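How to portion dry flakes from a bowl into a glass cup

Posted in: Kitchen basics

I make breakfast for several people and I prepare the dry part in the evening. For a long time I poured the oats directly from the packet, and every morning the table was covered with small flakes and the portions were never equal. Then my neighbour Wilma Jardine showed me how she does it, with one bowl, one spoon and one tall cup. I have changed a few details, and I write the method down so that you can use it too.

It works with oats, barley flakes, wheat flakes, bran and most mueslis. It does not work so well with mixes that have whole nuts or big pieces of dried fruit, because the big pieces fall from the spoon first.

What you need

A round bowl, wide enough that the spoon can lie flat inside it.
A tall clear cup with a handle and a wide rim.
One metal soup spoon.
A clear table with a light colour, if you have one. You see the lost flakes better.
A dry brush or a dry cloth for the end.

The bowl can be plastic or ceramic. The cup should be transparent, as you will look at the level from the side. I like a cup with a handle more than a smooth glass, because you can keep it steady without putting your hand over the opening.

Before you start

Wipe the table and let it dry completely. Dry the cup and the spoon with a cloth even if they look dry. One drop of water at the bottom of the cup is enough to make the first flakes stick, and afterwards you must scratch them out.

Fill the bowl not more than half. I know it is tempting to put everything in at once, but with a full bowl you push flakes over the side each time you put the spoon in. If your packet is 800 g, fill the bowl several times from it.

Step 1. Put the bowl and the cup side by side

They should stand close, almost touching. The distance between them is where the flakes fall, so make it small. If you are right-handed, put the cup on the left and the bowl on the right. If you are left-handed, change them.

Step 2. Hold the cup by the handle

Take the handle with the free hand and keep it there until you finish. Do not lift the cup. A tall cup is light when there is little in it, and the spoon can easily push it over when it touches the rim.

Step 3. Take the first spoon

Go into the heap from the side and not from the top. Lift the spoon straight up, wait one second over the bowl and give it a very small shake. What wants to fall will fall back in the bowl.

Step 4. Bring the spoon over the rim before you turn it

The whole round part of the spoon must be over the opening of the cup. Then turn it slowly. Most people turn too early, and half of the spoon goes down the outside of the glass.

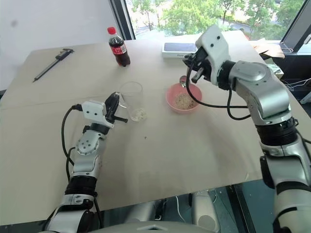
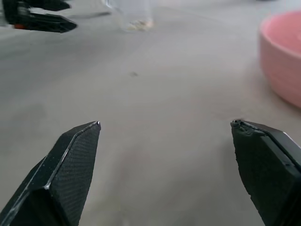
The first picture has the bowl with the flakes and the cup with a thin layer at the bottom; the second has a part of the table surface.

Step 5. Look at the level after each spoon

For one person I use 5 spoons. Look from the side, with your eyes at the height of the flakes. If the surface is higher on one side, turn the cup a little by the handle, left and right, and it becomes flat. Do not press the flakes down -- they break and you get dust at the bottom.

Step 6. Bring the heap together again

After a few spoons the flakes lie all around the bowl and the spoon comes up half empty. Tilt the bowl a little, so that they slide to one side, and continue from there.

Step 7. Clean the table

Use the dry brush first. If you take a wet cloth immediately, the flakes become soft and you only move them around. Look also along any seam in the table top, small pieces like to stay there.

Common problems

The flakes stick to the wall of the cup. Usually the cup is still damp. Empty it, dry it and start again.

There is only powder left in the bowl. Put it in a separate jar. It is very good in soup or pancakes.

If you prepare more than 2 portions, move each full cup to the back of the table before you take the next one. Cover them with a small plate if they will stand until the morning.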